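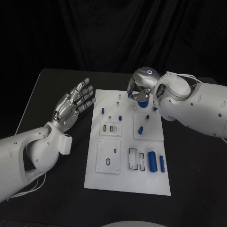
Exhibitions and Public Program Department

Section 4. Setting up the touring display "Artists and the Vote"

This section is for the host venue which receives the display from the Cairns print collection. It explains how to build the panels, hang the prints and prepare the reply wall. Please read the whole section one time before you open the crates. The transport papers and the insurance form are treated in Section 2.

4.1 What the venue receives

The display has 10 Vollus panels, each 873 mm wide and 1900 mm high. The panels travel in two long crates. The framed prints travel in the flat crate with the green label, and the Gekar clips are in the cloth bag inside its lid. The reply wall, with its cards and pencils, comes in a separate box.

Note: The oldest print, the petition sheet of 1845, has its own case. Leave this case closed until step 9.

4.2 Choosing the room

The display was first planned for the long gallery at Bemard, where visitors enter at one end and leave at the other. In a square room you can put the panels in a zigzag. The order of the panels must stay the same, from Panel 1 (Who may sign) to Panel 10 (Your street, your wall).

If your building is also used as a polling place, ask your local election office whether the display may stay open during voting. The rules are different from place to place. Several prints carry the names of old parties and candidates, and an officer may wish these to be covered or moved to another floor.

4.3 Building the panels

1. Lay the feet on the floor in a line, with the short side toward the visitor.

2. Lift Panel 1 with two persons and lower it into the first pair of feet. You will hear a click on each side.

3. Put Panel 2 beside it and close the hinge pins from the top to the bottom.

4. Continue with the other panels in the same way. After each third panel, look along the top edge and correct the feet if the line is not straight.

5. Turn the locking screws by hand only.

CAUTION: A single panel does not stand safely alone. One person must hold Panel 1 until Panel 2 is joined and turned to an angle.

4.4 Hanging the prints

6. Put on the cotton gloves from the cloth bag.

7. Fix two Gekar clips in the slots marked on each panel. Small prints use the upper slots, and the wide banners on Panels 6 and 7 use both rows.

8. Hang each print by its number. The number is on the back of the frame, lower left. It is not the same as the catalog number on the label, and these two have been confused at former venues.

9. Open the petition case last. Place the sheet flat in the table case, close the glass and keep the key at the front desk.

CAUTION: Do not direct a spotlight at the petition sheet. Use the general room light, at the level given in the loan agreement.

4.5 The labels

The label texts tell who made a print, who paid for it and where it was shown, when these facts are known. Please do not shorten them or change the words. Some prints attack a group or a person in language which is offensive today. The label beside such a print gives the history, and it must hang at the same height as the print.

A venue may add labels about artists from its own region. Send the draft text to our department before printing, and use a different color of card.

4.6 The reply wall

10. Fix the reply wall after Panel 10, at a height which a seated visitor can reach.

11. Write the question of the month at the top. The question for the first month is already printed: "What should a picture be allowed to say before an election?"

12. Put out blank cards and pencils each morning.

Staff should read the new cards at closing time. Remove a card only if it contains a threat or private information about another person. A card with a rude opinion about a politician, an artist or the museum stays on the wall. Keep all cards, also the removed ones, in the envelope supplied, and return it with the display.

Continue with Section 5, Daily care and opening hours.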